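6/20/20

Weltine sale of antique silver adds condition notes to every lot

The Weltine saleroom has published the catalogue for its summer sale of antique silver and plate. It runs to 317 lots, of which 40 are trays, salvers and waiters. The remainder is mostly flatware, with a smaller section of candlesticks and tea wares from the Esquivel collection.
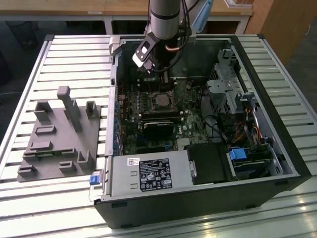
Condition notes

Each entry now carries a written note on wear, repairs and later alteration. Earlier catalogues gave this only on request. The notes record weight in grams, the state of the marks, and any erased engraving, which is found by breathing on the surface and by checking for a thin area at the centre. Plated pieces are marked as such in the first line, and bleeding of the copper at the rim is noted where present.
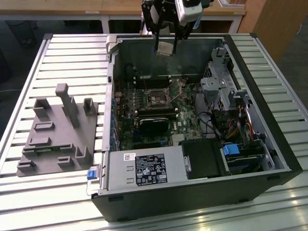
Marks and attribution

Styliani Karamanlidis, who compiled the catalogue, has changed the attribution of 15 lots. Most are Italian pieces formerly given to Rome on style alone. The assay marks on these are rubbed, and the entries now read "Italian, maker's mark indistinct". A coffee pot previously sold as one piece is listed as a marriage, the cover being later than the body. Estimates for the lots concerned were lowered in May.

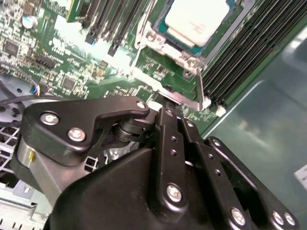 Cast handles and feet were examined separately from the body of each piece. A handle that has been off and put back usually shows a change of colour at the joint, and soft solder is recorded as a fault whatever the quality of the work. Fixings are also described. Where a stand or frame is held by screws, as the metal frame round the processor is, the entry says whether the heads appear to be of the same date as the rest. Replaced screws do not by themselves lower an estimate.
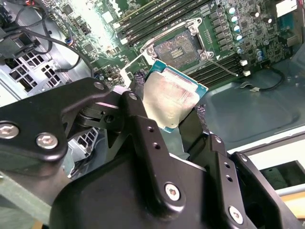 Viewing is by appointment at the Trerkura rooms, with slots of about 70 minutes. Gloves are supplied and must be worn for gilt pieces. Small items such as vinaigrettes and caddy spoons should be held by the edges, much as the chip is between the two fingers of the gripper, and kept low over the padded tray. Loupes may be brought in. Polishing cloths may not.

Lots from the Skeltlow consignment are sold without reserve and carry a separate prefix - buyers should check this before leaving a commission bid.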